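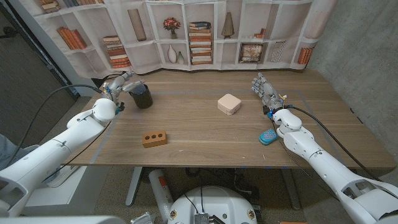

Tutorials > Hands and Grippers

How to Compare Two Robot Hands on One Tabletop, With Three Cameras and a Lot of Patience

By Trevor Lambert
Jun 25, 2024

If you have ever tried to pick a robot hand from a spec sheet, you have my sympathy, and probably my company too, because I did exactly that once and spent a whole winter regretting it. Payload and finger speed are fine things to know, but they tell you very little about how a hand gets along with a coffee mug. So this page walks you through the tabletop comparison I use on the Falwood bench (I've done it often enough now to have opinions!), and with any luck it'll save you a few of the afternoons it cost me.

You'll want two arms with multi-fingered hands, a camera up at the head, a camera at each wrist, a sturdy table, some tape, and a handful of everyday objects. I run everything from the Lututeck controller and log with Nuttall, but any setup that stamps the arm positions and the camera images with the same clock will do just as well.

Step 1. Tape out your work area

Run thin tape on the tabletop, parallel to the edges, so you have one big rectangle that both arms can get to. I like a pale tape on brown wood because it's easy for me to find and doesn't shout at the camera. Move each hand slowly to all the corners before you go any further. If an elbow locks up or a cable pulls tight on the way, shrink the rectangle and try again. A smaller area that both hands can truly reach beats a big one that only flatters the left arm.

Step 2. Pick objects that disagree with each other

Choose things that ask for different grips. A black mug is a good one to have, since you can go for the rim or wrap the whole body. A small square case with rounded corners makes the fingertips do the work, and a block with holes along the top tempts a hand into all sorts of silly finger placements. Keep the list short. You'll be putting every one of these back in its place over and over, and your enthusiasm for a ninth object fades faster than you'd think.

Step 3. Look after the cables

Let the wrist cables hang in a generous loop on the outside of each arm. Then turn each wrist all the way one direction and all the way back, and watch the loop the entire time. I lost most of a day in October to a cable that was fine in every pose except the one I needed, and I still grumble when I think about it.

Step 4. Check the wrist cameras before you trust them

Open the hand, hold it still, and take a good look at what the wrist camera gives you. You want the fingertips and the thumb in view together, with the gap between them clear, because that gap is where the object is going to be. If the back of the hand takes up nearly everything, tilt the camera mount a touch and look again. I use the Tident mount, which has a little play in it, so I snug the screws and then check one more time.

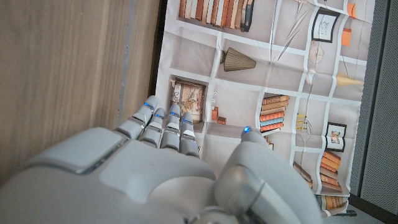

Wrist camera view, hand partly open, blue lights on the four fingers and the thumb.

Lights on a hand are a real help at this stage, by the way. When they show up clearly in the picture you can find the fingertips in a recording without squinting. Do keep an eye on your exposure, though, and lower it a notch if the glow starts to smear.

Step 5. Run the trials in blocks

Do all of one object with the left hand, then all of it with the right, and only then move on to the next object. Each trial is the same: open the hand, approach, close, lift, hold for 3 seconds, set down. My last full comparison came to 670 trials. I kept 493 for scoring and put the others aside for cable snags, logging hiccups, and one long stretch where I had the wrong wrist camera selected (yes, for that long). Of the ones I kept, 298 were with the left hand, so the two sides weren't even, and you should compare success rates per hand and leave the raw totals alone.

Step 6. Add a clear object last

Once you're comfortable, set out a clear plastic cup with the others. It's a fair test of your cameras as much as your hands, as the wood grain shows right through it. Mark its spot on your layout sheet and give it its own block of trials, and don't be discouraged if your scores take a dip.
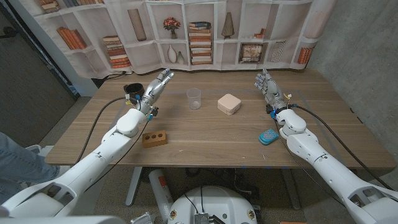

Step 7. Read your results slowly

Go through the head camera recording first and the wrist recordings second. From the head you can judge the approach, and from the wrist you can judge the grip. When the two seem to tell different stories, write down the trial number and watch both again side by side before you score it. Save your layout sheet and controller settings in the same folder as the recordings, and next time you swap in a new hand you can start right back at Step 3.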